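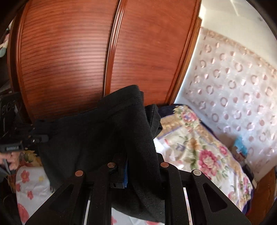

My job at Brutbridge is folding. Yep, I get paid to fold clothes! I work with Robel Wolde, and he's way faster than me.

Soon a robot will help us. To learn, it needs people to show it how, so we do the folding with grippers (they're a bit like big tongs you hold in your hand). One fold won't teach a robot much. It needs 2,000!

## How I fold a T-shirt

1. Lay the shirt out flat on the bed.
2. Fold one side in toward the middle.

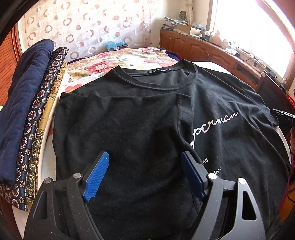 3. Fold the other side in, then bring the bottom up to the collar.

## So what happens to my job?

I asked that too! The robot will get the big, boring piles. Robel and I will check its folds and teach it new ones, like socks. I'm a little nervous, and I'll miss chatting over the towels, but my sore wrists can't wait!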